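# Sourdough, month four

February 2021
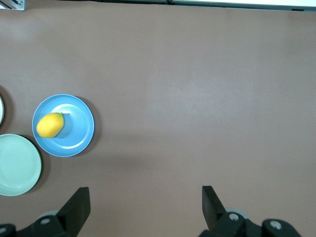
*One lemon, blue plate.*

The lemon went into a curd on Sunday and the curd went on toast, so most of this post is about the toast.

I've been baking the same loaf since the end of spring. It's 460 grams of strong white flour with a bit of wholemeal rubbed in, salt, water and starter. The first dozen were bricks. I blamed the flour and changed from the supermarket bag to the Statley one, and they were still bricks, just dearer.

The trouble was the kitchen. Our place faces west and there's no insulation to speak of, so on a hot afternoon the bench gets to thirty degrees and the dough is finished well before I get home. The recipe I was following says to leave it overnight. Whoever wrote it lives somewhere cold.

What I do now:

- feed the starter before breakfast, straight from the fridge
- mix at lunch if I'm working from home, otherwise wait for the weekend
- fold four times over two hours
- shape it and put it in the fridge until the next morning

It gets a cold oven-to-table time of 56 minutes, lid on for the first half. I use the old Boström pot that came from the op shop on Juden Street. The enamel is chipped on the handle but the lid still sits flat. If you're buying one, take the lid off in the shop and check for a wobble.

I tried rice flour in the basket and it works much better than plain. I also tried a 97 per cent hydration dough I'd read about and ended up scraping it off the bench with a paint scraper. It made a passable focaccia. I won't be doing that one again until it cools down, March at the earliest.

The curd is three lemons, four yolks, sugar and butter, stirred over a low heat until it coats the spoon. Roughly a jar and a half. The half jar doesn't last — I eat it standing up.

Next on the list is a rye. The Liramard mill sells it by the kilo and I've got a bag in the cupboard, still taped shut. I'm told rye wants a tin and a lot less handling, so I need to find a tin first.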